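Looking after a wooden table

Updated 8 Sep 2025

Most wooden tables are spoiled slowly, by small things done every day. A damp cloth left in a heap, a hot dish put down for a minute, the same spray used every evening for years. The tips on this page are for ordinary tables that get used for meals, homework and sewing. If yours is an antique or has been French polished, leave it alone and ask a restorer.

Find out what finish you have

Put a drop of water on the underside or on some spot that doesn't show. If it sits up in a bead after ten minutes, the table is lacquered or varnished. If it has soaked in and left a dark patch, the table is oiled, waxed or bare. The dark patch will dry out.

Lacquer needs very little. Oil needs topping up. Do not put oil on lacquer, as it stays on the surface and collects dust.

Daily wiping

Use a cotton cloth wrung out until it no longer drips, and wipe along the grain. Follow with a dry cloth. Microfibre is fine on lacquer but some of the cheaper ones drag on an oiled top.

For greasy marks add a few drops of washing-up liquid to a bowl of warm water. Wipe again with plain water afterwards or you will get a dull film. Kitchen sprays with bleach or ammonia should be kept for the sink.

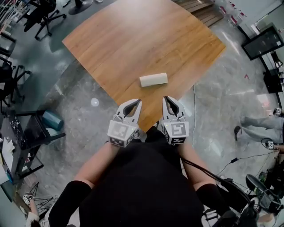
Crumbs collect where the top meets the frame underneath, and on extending tables they get into the runners. An old toothbrush will shift them. Vacuum the runners before you open the table fully, and rub a candle stub along them if they stick.

Water rings

A white ring is moisture in the finish and can usually be got out. Lay a clean, dry tea towel over it and pass a warm iron across, no steam, for a few seconds at a time. Lift the cloth and look each time. On my mother's table it took four goes. If the iron makes no difference, rub in a little petroleum jelly, leave it overnight and wipe it off in the morning.

A black ring has gone into the wood itself. That means sanding, or living with it under the fruit bowl.

Oiling

Twice a year is enough for a table in daily use. I do ours in spring and again in October before the heating goes on.

Clear the top and wash it, then let it dry for a full day. Sand lightly with the grain if it feels rough. Wipe off every bit of dust. Put the oil on thinly with a lint-free cloth and leave it for as long as the tin says, usually 15 to 20 minutes. Wipe off whatever hasn't gone in. People skimp on the wiping and then wonder why the table is tacky a week later. Give it 8 hours before you put anything on it, longer in a cold room.

I have used Gredell hard oil for years and found it easy to work with. Veronika Kälin wrote in to recommend the Skolley one, which she says smells less. A 100 ml tin did her whole table with some left over for the chopping boards.

Spread used oily cloths out flat outdoors to dry before you throw them away. Screwed up in a bin they can heat up and catch fire.

Scratches and dents

Fine scratches in an oiled top go when you next oil it. In lacquer, try a wax stick in a slightly darker shade than the wood and buff off the extra. Aner wax sticks are sold singly, so you can buy 2 shades and blend them.

For a dent where the fibres are crushed but not cut, put a damp cloth over it and touch the tip of a hot iron to the cloth. The steam swells the wood. This only works on bare or oiled solid wood, and it will lift a veneer.

Where the table stands

Radiators and strong sun do more harm than children. Keep the table a good arm's length from a radiator if the room allows. In a room with big windows or a conservatory roof, turn it end to end every few months so that it fades evenly, and don't leave mats in the same place all summer. The wood under them stays a different colour.

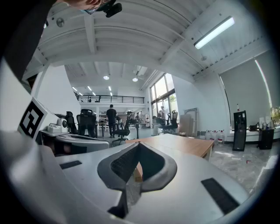 Look up as well as down when choosing a spot: beams and ridges overhead need dusting too.

Wobbly legs

Check the floor before you blame the table. Move it a foot to one side and try again. If it still rocks, tighten the leg bolts a little at a time, going round in turn. Felt pads from Gisler can be doubled up under a short leg. Annelies Lüthi uses slices of wine cork, glued on and trimmed with a craft knife, and hers have lasted three winters.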